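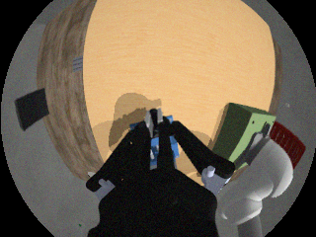
Simulator view: Bralora workshop / saved by Clodagh Brennan

A visit to the shared workshop Bralora
2026-03-16

I was invited to Bralora by Birdie Whitlock, whom I know from a course in welding. The workshop is in the yard behind the old Solberg bakery, and one must ring two times because the bell is weak. I came for the evening when the members show their builds, and I stayed almost the whole time by one table.

On this table Themba Sithole and Roald Sjöberg are preparing a robot bench with two arms. They work on it since December and the mechanical part is still far from finished. But the bench exists already complete in the computer, and it was this one that I saw moving. Roald puts the same sizes in the program that he will later cut in wood, so a mistake costs him an evening and no material.

I had expected to see a robot from the side, as in a brochure. Themba opened first the view that looks down past the black gripper, and I needed some time to understand it. The picture is round, the gripper covers a good part of it, and the blue thing that interests everybody is mostly hidden behind the fingers. "Look at the shadow, it tells you more," he said. After that I looked mostly at the shadows – they change clearly from one moment to another.

Then he changed to the view across the room, and I was relieved. Now I could see that the blue fixture carries a large black disc on its front, and how far the open fingers were from the tool board on the wall. They have even put a cupboard and a first-aid box in the simulated room. Birdie asked if the box can be opened. It can not.

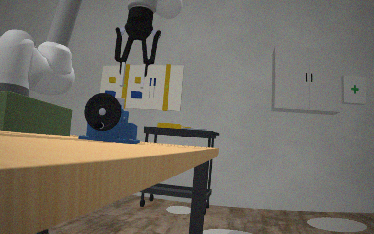
The other arm

The green block at the side has its own white arm. I asked why one arm is not enough, and Roald explained that he wants to keep a part steady with one hand while the other works, as he does himself when he files. The two arms must share a rather small table. Most of their discussion was about this: who moves first, who waits, and where to wait without standing in the way.

The motion program they call Purgate, after a wrong spelling that stayed. It runs through 184 steps, and Themba can stop it at any of them. He stopped it often. At one stop we had the dark end of the white arm close against the light side of the green block, with the black gripper beside it, and he and Roald did not agree if the distance between the arms is enough. Roald wanted to move the block a little. Themba preferred to change the path. When I left them it was not decided.

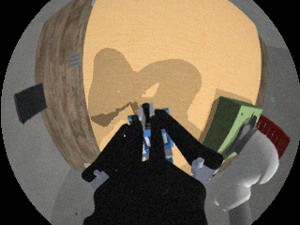 Practical information

The open evening begins at 7 and costs nothing, but there is a tin for coffee. Linnea Torvik keeps the list of visitors and answers mails quickly. Bring closed shoes, also if you only want to look, because the saw stands near the entrance. Bus stop Triner is the nearest one, and from there it is a short walk up the hill.

I have promised to come again when the first real arm is screwed on the table.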